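Pridby Two-Arm Picking Kit

Pridby is our shelf-to-basket kit for small shops, labs and anyone who wants to see two arms share a job. The left hand carries the basket and the right hand does the reaching. We love watching it work a cubby wall, and so does pretty much everyone who stops by the bench! 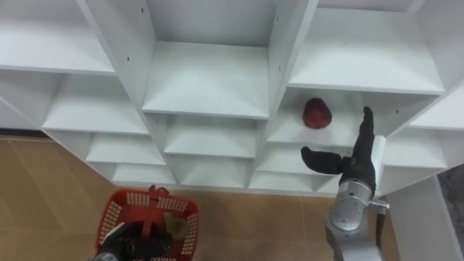
You get both arms, two multi-fingered hands, the mounting column and the Medero control box, plus 20 practice routines to start from. Valentin Lemaire wrote most of them, and the fruit ones are great fun to tinker with (change the shelf height first, then the approach angle). The column tops out at 105 cm, and the cables clip on without tools.

Setup takes some 2 hours if you do the shelf mapping by hand. Teach the corners of each cubby, save, and run the slow pass before you turn the speed up.

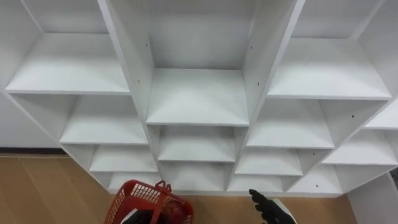

Can I use my own basket?
Most light baskets with a rigid rim or a center handle are fine. Enter the size in the Medero menu and teach the grip once.

Spare finger pads ship from our Besson workshop. For questions about older Dirham mounts, write to Jérémie Arnaud, who keeps the adapter drawings.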